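Mixing soft objects into the demos - does it help or hurt?

Zileck forum > Manipulation > Methods and results
January 2026

mossy_servo
Hi all, and sorry in advance for the length, I have been saving this one up over the holidays! We have been running the Omley recipe on our kitchen counter setup, where you pretrain on a big pile of mixed demos and then fine-tune on a small set for the one task you care about. Our pile is 2964 demos, nearly all of them with rigid things like bowls, boards and boxes. Then we fine-tuned on 100 demos of moving plush food from a plate to a bowl.

What surprised me is that the policy with the rigid pretraining did worse on the plush toys than one trained on the 100 plush demos alone. It closes the fingers too early, every time, as if it expects a hard edge to be there. I would have bet good money the other way.

For the layout, think of a lived-in kitchen. The plate of toys is in front on the wooden tabletop, and the sage-green bowl is on the big cutting board.

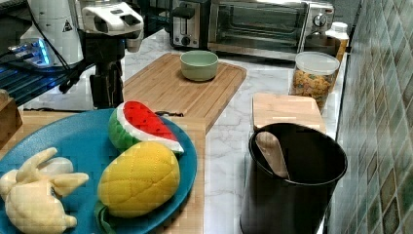
Reply 1 - tinplate_aunt

Oh, I love that quilted pineapple. Welcome to the soft object club, it is a humbling place!

My first guess would be your gripper action. If you train on open/closed as a yes or no, the rigid demos teach it one closing moment and it sticks to that. We switched to a continuous width and the early closing mostly went away for us. I would try that before blaming the pretraining.

Reply 2 - gantry_and_gravy

I have to disagree a little with the above, kindly meant. We had continuous width from the start and saw the same drop. What fixed it on our side was keeping some of the old data in the fine-tuning batches, the way the Dalisay write-up does it. Without that, 2000 steps was enough to wreck things for us.

Also, how many trials per policy? If it was 10 each I wouldn't read much into the gap.

Reply 3 - mossy_servo

Ah, you caught me, it was 10 each. I got excited. I can do up to 100 per policy next week if the student lab leaves me the arm in the evenings.

To the first question, yes, the gripper is open/closed only. Changing it means relabeling all the old demos, but the widths are in the logs so it's more tedious than hard.

Reply 4 - bustum_user

We use the Bustum loader for exactly that relabeling and it is fine, just check your time stamps first. Ours were one step off and we spent two weeks blaming the model.

I'm with gravy on the trial count, though I don't buy that mixing old data in is the whole story. A plush banana with floppy peel flaps and a plush watermelon slice are very different things to grab. Could you split the results by toy? My hunch is that the drop is mostly one of them.

Reply 5 - tinplate_aunt

Splitting by toy is a lovely idea. And I still say try the width first - stubborn, I know.

Reply 6 - mossy_servo

Okay, so the plan is more trials, split by toy, same starting layout for both policies. Then the width change, then the mixed batches, one at a time so we can tell them apart. I'll post the table in February, whichever of you it favors.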